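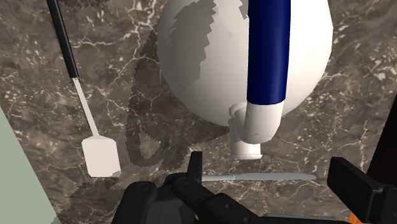

A white kettle on a brown-gray marble countertop.

Flullside tea rooms reopen after long repair

August 5, 2023

FLULLSIDE - The tea rooms on Stokgate opened their doors again this morning, and if you happened to be walking past a little before nine you will have seen the line reaching all the way down to the shoe repair shop and partway round the corner. It has been a long wait. The rooms closed in January, when a pipe burst above the back kitchen in the coldest week of the winter and brought down a good part of the ceiling, and there were a few months in the spring when plenty of people in town had quietly made up their minds that they had seen the last of the place.

We are very glad to say they were wrong. The ceiling is back up, the floor in the rear room has been taken out and laid again, and the old front counter, which had been sitting under a tarp in a borrowed garage since the flood, is back where it has always been, just inside the door on the left (complete with the nick in the corner that generations of strollers have bumped into).

The rooms have been part of Stokgate for 53 years. They were started by the Alaoui family, who still own them, and for most of that time the menu has hardly changed: mint tea by the pot, black tea by the pot, almond pastries, a lentil soup in the colder months and a lemon cake that sells out early on Saturdays. It sold out early today as well. By half past ten there was only the plate left, and a fair amount of good-natured grumbling from the window tables.

Insurance covered most of the building work but very little of what had been inside, and that is where the town came in. A collection jar went up at the hardware store in February, then another at the library, and after that a bake sale and a rather rainy yard sale in the church parking lot. Between them they brought in $1,210, which went toward cups, saucers and a second-hand oven. The family also received a grant of $2,000 from the Riltex fund for small businesses, and that paid for the new wiring, a job that had been put off for longer than anyone cared to admit.

Regulars will notice a few differences. The walls are now a pale yellow where they used to be green, a choice that was already being debated over the first pots of the day, and there is a ramp at the side entrance, so that people using wheelchairs or walkers no longer have to ask for the back gate to be opened. The restroom is bigger. The piano did not survive the water, sad to say, and the spot where it stood has been given over to a low table and a shelf of picture books for children. Anyone with a piano looking for a good home is invited to mention it at the counter.

Prices have gone up a little, as they have everywhere, but a small pot of tea is still $2 for anyone who comes in before ten on a weekday, and refills of hot water are still free for as long as you care to sit there. The Thursday knitting group, which has spent the past half year meeting in the library basement, will be back at its usual long table this coming week, and newcomers are welcome whether or not they can knit.

The tea rooms are open Tuesday through Saturday from 8:30 a.m. to 5 p.m. and are closed Sunday and Monday. Parking on Stokgate is free for the first hour, and there is usually space behind the library. Soup returns to the menu in October.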